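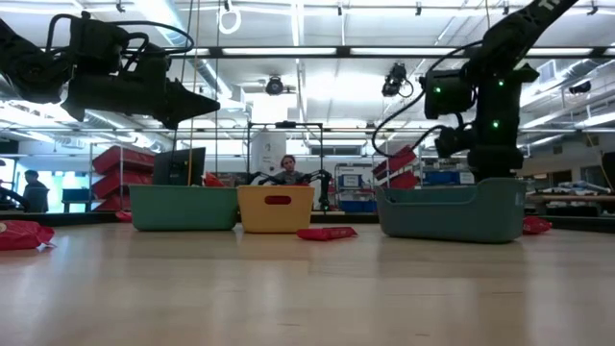
Nadja Fuchs wrote:
> So are we any closer to a machine that can clear up after my kids? Noel says two years. I say he's dreaming.

Hi Nadja and all,

I'm with you, mostly. Sorting snack packs into bins sounds like baby work till you think about the packs – they're shiny, they crinkle, and they never lie the same way twice. At Posdale we timed an arm on 80 soft packets last month and it got 65 in the right bin. Pretty good, I thought! Then Gion did the same pile by hand while talking on the phone and missed 2 (he's still going on about it).

Hard boxes are another story, I'd trust an arm with those tonight. But socks, chip bags, half a sandwich under the couch? Not yet. Noel, what are you basing the two years on – have you seen something at Hafstein the rest of us haven't?

I can send the timing sheet if anyone wants it, just write me off list.

Anwara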